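Caring for a White Table, Steel Bowls and Carpet Tiles

Updated July 2022

We get more mail on white tables than on any other piece of furniture. People buy them for a small kitchen or a home office, and within a few months they want to know how to get rid of a ring, a gray smear or a dull patch. The tips on this page cover the table first, then metal bowls, then the floor underneath and the chair that rolls over it.

Everyday wiping

Use a soft cloth that is damp but not dripping. Put one drop of dish soap in a quart of warm water and wring the cloth out well. Wipe in straight lines from one side to the other, then go over the top again with a second cloth and plain water. Soap left on a glossy top dries as a film, and the film is what shows up as streaks under a ceiling light.

Dry the top right away. A flat cotton dish towel does this better than a terry towel, which leaves lint.

Paper towels are fine for a spill. For regular cleaning they are rougher than they feel, and on a shiny finish you will see fine scratches after a year or so. The same goes for the green side of a kitchen sponge, which should stay at the sink.

To check your work, crouch down until your eyes are level with the tabletop and look toward a window or lamp. Smears that can't be seen from above show up at that angle. Standing over a white top in strong light, you mostly see glare.

Gray marks from metal

A steel or aluminum bowl dragged over a white surface can leave a thin gray line that looks like pencil. It is metal that has rubbed off, and the finish under it is usually not damaged. Try these in order and stop when the mark is gone.

Rub with a clean pencil eraser, the white kind. Pink ones can leave color.

Make a paste of baking soda and water, put it on a damp cloth and rub with light pressure. Rinse twice. Baking soda is a mild abrasive, so test it near the rim first.

Use a melamine sponge as the last step. It works on nearly everything but will slowly take down the shine if you use it every week in the same place.

Zyanya Gallegos wrote to us that she ran a white table in a shared workroom for two years and never got a single gray line after she made one rule, which was to lift every bowl and never slide it. If you have to slide things, put a folded napkin under them.

Stains with color in them

Turmeric, beet juice, red wine and marker are the hard ones. Get to them fast with plain cold water, then soap. If a yellow turmeric stain stays behind, leave the table near a sunny window for an afternoon and look again. Sunlight fades that particular stain quite well.

For ink, put rubbing alcohol on a cotton swab and work from the outside of the mark toward the middle. Keep alcohol off painted and lacquered tops unless you have tested it somewhere out of sight. On those, a little plain toothpaste (no gel, no whitening grains) is slower but safer.

Hot bowls need a trivet. Heat marks on white finishes turn tan or yellow and we have not found a way to take them out.

Legs and feet

Slim metal legs work loose over time. Turn the table upside down on a blanket twice a year and go around all the screws with the right size of driver or hex key. Snug is enough. If a screw keeps turning without getting tight, the hole is worn. In a wooden top you can fill it with a toothpick and wood glue, let it dry overnight and drive the screw again.

A table that rocks on carpet does not always have a bad leg. Move it a foot to one side and try again. If the rocking stops, the floor was uneven there, often where two kinds of flooring meet. If it rocks everywhere, look for a screw-in foot at the end of each leg. Many tables have them and many owners have never touched them. Turn the short one out half a turn at a time.

Wipe the legs when you wipe the top. Scuffs near the bottom come off with the eraser mentioned earlier.

Metal bowls

A metal bowl is the best bowl to keep on a worktable. It takes knocks, doesn't hold smells and can be used for dough, salad, screws, clothespins or whatever else is going. Keep the one for screws separate and mark its underside with a dab of nail polish so it never goes back to the kitchen by mistake.

To bring back the shine, wash and dry the bowl, then rub the inside with a cloth and a spoonful of white vinegar. Rinse and dry again. Cloudy rainbow marks on stainless steel are from heat or minerals, and vinegar takes off both. Don't leave salty water sitting in it overnight, as salt can pit the steel.

Do not use steel wool on a polished bowl. If food is stuck on, soak it for 40 minutes in hot water and dish soap and push the residue off with a wooden spoon or a plastic scraper.

When mixing, a bowl with a rounded base will wander. Lay a damp dishcloth flat on the table and set the bowl on it. Between jobs, set the bowl back from the edge where you stand, so a sleeve or an elbow doesn't catch the rim.

If bowls are stacked and stuck together, put cold water in the upper one and stand the lower one in warm water for a minute. Twist gently.

Carpet tiles

Carpet tiles are easy to live with, provided you treat them one at a time. Vacuum along the ribs first and then across them. Grit collects in the seams, so go over those with the narrow tool once a month.

For a spill, blot from the outside in. If the stain won't move, lift the tile. Work a putty knife under one corner, peel it back slowly and take it to a sink. Wash the face with cool water and a little soap, rinse, and let it dry flat before you put it back. A tile that goes down damp will curl.

Check the arrow on the back before you lay it again. A tile turned the wrong way will look like a different shade even though it came out of the same box.

Keep a few spares. Evaristo Serrano, who has fitted floors for many years, tells his customers to swap one or two spares into a busy area early on so that they age along with the rest. A brand-new tile in an old gray floor stands out badly. If you are going to have a patch that doesn't match, you may be better off choosing a strong color on purpose. Orange or rust panels set in among dark gray look planned, and they show up scraps and threads that get lost on the gray.

Rolling chairs

Casters pick up hair and thread and then stop turning. Lay the chair on its side, cut through the wound-up hair with small scissors and pull it out with tweezers. Most casters will pull straight out of the base if you need to get behind the wheel. Wipe the stem before pushing it back in.

Vacuum a mesh back with the brush tool from both sides. For marks on the mesh, use the same weak soap water as for the table and let it air-dry. On the armrests, a damp cloth once a week keeps skin oil from building up and going sticky.

Turn the chair so the arms clear the table before you push it in. Arms that bump the rim in the same spot every day will chip a white edge, and a chip is much harder to hide than a scratch. Touch-up paint for appliances is the closest match we have found. Put on two thin coats with a toothpick, with a day between them, and leave the table alone until the second one is hard.

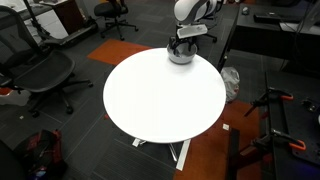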